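The big cardboard box, and a table covered in treasures

23 February 2024

I have been looking forward to this all month! Every February I do a big clear-out of the bags, drawers and coat pockets that collect stuff all winter, and this time I decided to do it properly, with everything out on the table in one go and one enormous box to sort it into.

First, the box. I am a person who keeps boxes. I can't help it, a good box is a wonderful thing, and this one came with an order from Zumia before the holidays. It has blue sky and green grass printed on the front, which makes me happy every time I see it, even when I set it down wrong and all the lettering is upside down (I did, and I left it like that). The edge is getting ratty and I don't care. I've taped worse.

I put on the striped tablecloth too. It's the one from the flea market in Lultley, cream and beige with peach and a soft gray-blue running through it, and it's my favorite thing to sort on because everything shows up so nicely. I paid 14 dollars for it and it has been through the wash more times than I could tell you. Then I laid the dusty pink mat along the back, mostly so the little things would have somewhere to go.

And then the fun part - tipping out the bags!

I found snacks. So many of my bags have snacks in them! The red one and the dark green one are from Wei, the grocery store across from the train station, where I go in for soy sauce and come out 20 minutes later with things I chose because the bag looked pretty. I had completely forgotten about them. The little orange packet with the panda on it was in my coat, and I'm saving that one for a rainy afternoon with a pot of tea and my book.

There's also a cat! A flat one, cream with orange and black patches and a curvy dark tail. I bought it at the winter market in Drerorero, at a stall where everything was cat-shaped and I wanted all of it. I've been wondering since then where it had gone, and it was in the bottom of my tote the whole time. It's going up on the shelf by the window as soon as I've cleared a spot.

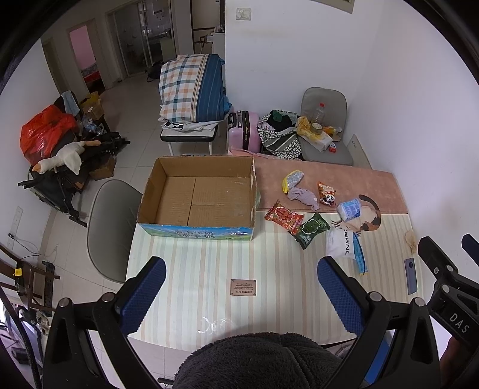
Halfway through the sorting, with the box still waiting.

My rules are very simple. Food goes to the kitchen, anything with a zipper gets opened and checked (I once found 60 dollars in a pouch, so I will never skip this step again), and stray cloth things go straight to the laundry even if I think they're clean. The plastic bags get folded into triangles and tucked in the drawer under the sink. Labels and tags are where I always slow down. I have to turn every one of them around and read it, and the one that says GREEN LIFE got read twice before I made up my mind to keep it for the scrapbook.

What goes in the box is whatever I still like but don't use, and it then sits in the hall for a couple of weeks. If I haven't gone digging for something by then, I pass it on. Last year I only fished out one thing, a scarf, and I've worn it constantly ever since!

Next up is the hall closet, which has the hats and all the gift wrap and a bag of ribbon I've been moving from shelf to shelf for years. I'm going to need more tea for that one, and probably the green bag of snacks as well.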